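Stimimbridge Plasma Laboratory
Pre-Run Inspection Checklist, Velum Test Stand
Completed by: Danang Siregar. Reviewed by: Mirjam Jacobs. Period: October

Mark each line OK, ACTION or N/A. Any ACTION against sections 1 to 3 holds the run until the reviewer has signed.

1. Vacuum vessel
1.1 Viewports free of chips and surface crazing: OK
1.2 Flange bolts at marked torque position: OK
1.3 Base pressure reached before gas fill: OK
Comment: Pump-down was slower than in the previous period. Leak check repeated at the north port, no leak found. Outgassing from the new limiter tiles is the likely cause.
1.4 Gate valve closes on loss of power: OK

2. Capacitor bank
2.1 Dump relays open and close on command: OK
2.2 Bleed resistors within tolerance: ACTION
Comment: Resistor 47 reads high. Replace before charging above 2,000 volts. Spare is in the Yeoh cabinet, second drawer.
2.3 Grounding sticks hung at both bank doors: OK
2.4 Door interlocks trip the charging supply: OK
Comment: East door switch needs a firm push to make contact. It passed, but adjust the bracket at the next shutdown. 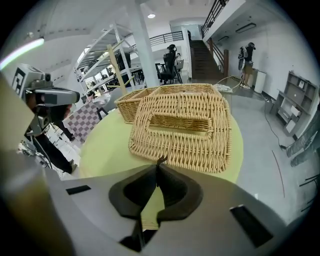

Woven basket with handle opening.

3. Magnets and cooling
3.1 Coil insulation resistance recorded in log: OK
3.2 Water flow present on all 4 circuits: OK
3.3 Hose clamps and drip trays checked: OK
3.4 Thermal cutouts tested: ACTION
Comment: Cutout on circuit 2 did not reset after test. Lorcan Moynihan to swap the unit. Do not bypass.

4. Control and optimizer software
4.1 Shot limits in the Wistudska optimizer match the signed limit sheet: OK
4.2 Operator approval required before each proposed setting is applied: OK
4.3 Manual abort drops the coil current: OK
Comment: The optimizer may propose up to four settings per batch. Two of the last batch sat close to the coil current limit. Both were inside it and were accepted. Keep rejected settings in the log with the operator's initials.
4.4 Clock offset between control and data machines: OK
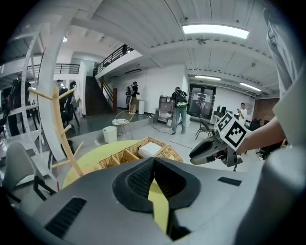 Can the optimizer raise the charge voltage without an operator?
Voltage is fixed by the key switch on the charging supply, and the software has no write access to it. Any change goes through the limit sheet and needs the reviewer's signature.

5. Area and personnel
5.1 Warning lights and horn working at both entrances: OK
5.2 Search of the test area completed before lockup: OK
5.3 Radiation badges issued and recorded: OK
5.4 Oxygen monitor in the pump pit within calibration: OK
Comment: Calibration label is faded. Cempaka Setiawan to print a new one.
5.5 Walkway clear of cables: ACTION
Comment: Probe cables cross the walkway at the south rack. Fit a cable ramp or reroute overhead.

Open actions
2.2 Siregar, before next charge
3.4 Moynihan, before next run
5.5 Dorian Langlois, before next run

Run status: HOLD pending 2.2 and 3.4. Reviewer signature to be entered on the paper copy at the control desk.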